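Speaker notes: Rural water points and the problem of keeping them working
Prepared for the district partners' meeting, January 26, 2020
Fesalik Water and Sanitation Program

Opening (slides 1 to 3)

Thank the hosts and the district water offices. Remind the audience that the printed summary covers the methods and that questions on sampling will be taken at the end.

Access to safe drinking water is counted in most national reports by the number of water points built. The Global Goals ask for more than this. Target 6.1 speaks of safe and affordable drinking water for all, and a hand pump that has been dry for four months does not meet that description, although it may remain on the list for years. The purpose of this talk is to present what the program found when it went back to pumps installed by several agencies, and to set out what we are asking governments and donors to change.

What was surveyed (slides 4 and 5)

Survey teams visited 3,633 water points in the Wilura and Pukon districts. Every point on the official register was included, whoever had paid for it. Teams tested whether water came within a set number of strokes, asked users about the last breakdown, and recorded who was responsible for repairs.

Pause on the map. Point out the northern part of Pukon, where the road is closed for much of the rainy season. The breakdown figures there should be read with that in mind.

Main findings (slides 6 to 9)

In Wilura, 82 percent of points were giving water on the day of the visit. The figure for Pukon was lower, and the printed summary gives it by subdistrict. Please do not quote a combined figure for the two districts. The registers were compiled in different years and are not fully comparable.

The age of the pump mattered less than we had expected. Distance to a shop selling spare parts mattered a great deal. Where parts could be bought within a day's travel, most users reported that the last repair was finished within a week. Where they could not, the wait was almost 85 days.

Stay on slide 8 long enough for people to read the chart. The left axis shows days out of service and the right axis shows distance. At an earlier presentation several participants read them the wrong way around.

Training and parts supply (slides 10 to 12)

The second half of the talk concerns the people who do the repairs. In both districts, area mechanics are trained once, usually when the pump is installed, and seldom again. Many have since moved away or taken other work. The Bermúdez Technical Center has offered workshop space and teaching staff for a refresher course, to begin in March. The course will run for six weeks and will cover seals, rods, bearings and basic record keeping. 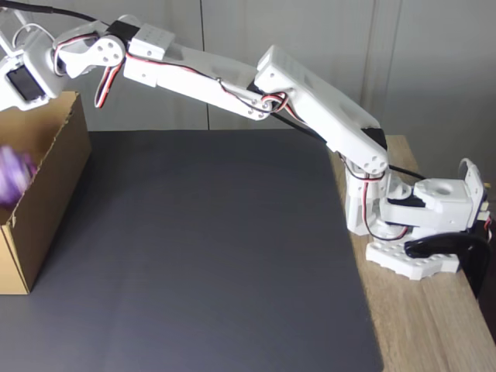 Slide 11. Robotic arm mounted at the edge of a worktable.

Explain that places on the course will be assigned by the district offices. The program will pay for travel and lodging. Tools will be issued to the district and signed out to the mechanic, as agreed last year.

On parts supply, describe the two arrangements being tested. Under the first, a private shop holds stock on credit and repays as parts are sold. Under the second, the district office holds the stock itself. Early results favor the shop, mainly on opening hours, but the trial in Pukon started late and it would be premature to recommend either one.

Requests to governments and donors (slides 13 and 14)

Read these slowly and in full.

First, we ask that every new water point be funded together with a repair budget covering at least its first five years. Second, we ask that district registers be updated each year and that points out of service be shown as such. Third, we ask donors working in the same district to agree on a limited number of pump types. The teams found 6 types in a single subdistrict of Wilura — four of them with parts that could not be exchanged.

If the question of cost is raised, refer to the table on page nine of the summary. User fees cover small repairs in most communities. They do not cover the replacement of rising mains, and no fee level we have seen would do so.

If the question of water quality is raised, state that it was outside the survey. A separate study is being planned with the district health offices, and no date has been set.

Close by inviting written comments on the draft recommendations. Comment forms are on the table by the door and should be returned to the program desk before the afternoon session.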